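Chapter 8
Gases and Pressure

In August, the town of Urkinbridge holds a street fair, and the shop owner Hugo Leclerc fills balloons for it in the back of his store. One year he filled the last batch in the early morning, when the room was cool, and tied them in bunches outside the front door. By early afternoon the sun had reached the sidewalk. Several of the balloons burst, although no one had touched them and no gas had been added.

Hugo's neighbor, Josiane Lacroix, had the opposite problem. She carried a bunch of balloons from her warm kitchen into a walk-in cooler to keep them out of the way. When she came back an hour later they were smaller and soft to the touch. She thought they had leaked. After she took them back to the kitchen, they returned to nearly their old size.

Both events can be explained with the same few ideas. In this chapter you will study how the pressure, volume, temperature, and amount of a gas are related. You will use these relationships to predict what a gas will do when one of the four is changed.

What You Should Already Know

Before you begin, you should be able to convert a temperature from degrees Celsius to kelvins, rearrange a simple equation to solve for one unknown, and describe the differences between a solid, a liquid, and a gas. If you need to review, see Chapter 2.

Key Terms

pressure
volume
kelvin
atmospheric pressure
elastic
inverse relationship
direct relationship

8.1 What Is a Gas Made Of?

A gas is made of particles that are far apart compared with their size. The particles move in straight lines until they hit each other or the walls of their container. Between collisions they have almost no effect on one another. Most of the space taken up by a gas is empty, and for this reason a gas can be squeezed into a much smaller volume. A liquid cannot.

Each time a particle hits a wall, it pushes on the wall for a very short time. One collision has too small an effect to notice. A container of ordinary size holds so many particles that the collisions add up to a steady push. Pressure is the amount of this push on each unit of area.

A rubber balloon is a useful container for studying gases because its wall can stretch. The gas inside pushes outward. The air outside pushes inward, and so does the stretched rubber. When the balloon is neither growing nor shrinking, the outward push and the two inward pushes are in balance. The knot keeps the amount of gas nearly the same, at least over a short time.

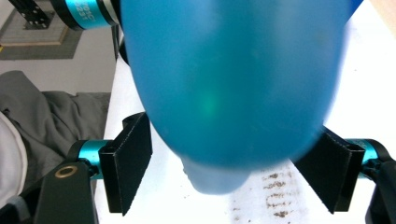 8.2 Measuring Pressure

The air around you has weight, and it presses on every surface it touches. This is called atmospheric pressure. It changes with the weather and becomes lower as you go up a mountain.

Pressure is measured in several units. Weather reports often use the millibar. Scientists often use the pascal, which is a push of one newton on each square meter. One millibar is equal to 100 pascals, and 1,000 millibars make one bar. A barometer reading of 710 millibars would be far too low for a town at sea level, but it would be normal high in the mountains.

Many gauges, such as those used for car tires, show only the difference between the pressure inside and the pressure of the air outside. A flat tire reads zero on such a gauge even though it still contains air. To find the total pressure, add the atmospheric pressure to the gauge reading.

Check Your Understanding

1. Use the motion of particles to explain why a gas pushes on all the walls of its container and not only on the bottom.

2. A tire gauge reads 1,402 millibars. The atmospheric pressure is 1,000 millibars. What is the total pressure inside the tire?

3. Were Josiane's balloons leaking? Give one piece of evidence from the account at the start of the chapter.

4. A sealed metal can and a tied balloon are both moved from a cool room to a warm one. In which container will the volume change more? Explain your answer.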